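Last updated: May

Left arm is back! I know a few of you have been waiting on this one (hi Fahad), so here's how it went.

The short version is that the wrist cable was the problem all along. I'd been blaming the gripper for weeks, swapped the fingers twice, re-ran the calibration until I was sick of it, and the thing still dropped out whenever the wrist rolled past a certain point. Then Zyanya leaned over, wiggled the connector and the whole arm went limp. Ugh.

So I pulled the old cable, put in the spare from Pondeo and left a much bigger loop behind the wrist housing this time. Then I ran open and close overnight, 2,000 cycles, and got 1,937 clean ones before a timeout that I'm fairly sure was my laptop going to sleep (yes, I've changed that setting now).

After that I put both arms back over the table for a cup run. Cups upside down on the front half, left gripper open, grippers facing each other, blocks and basket parked at the back by the wall.
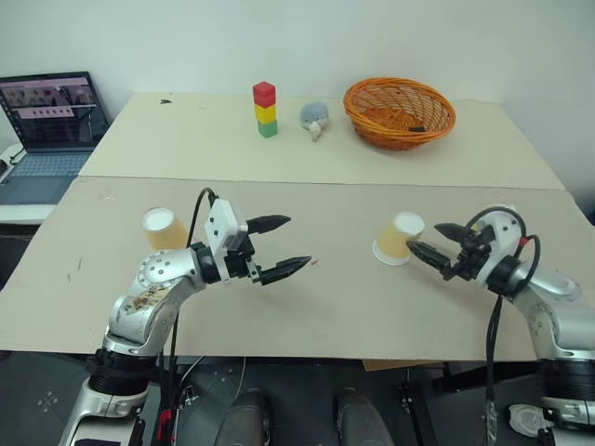 Still on my list

Tidy the cables hanging off the front edge, they bug me every time I sit down. Grease the left elbow. And the seam across the tabletop needs shimming, though Joscha swears he can't feel it. I'll post again when the grease shows up.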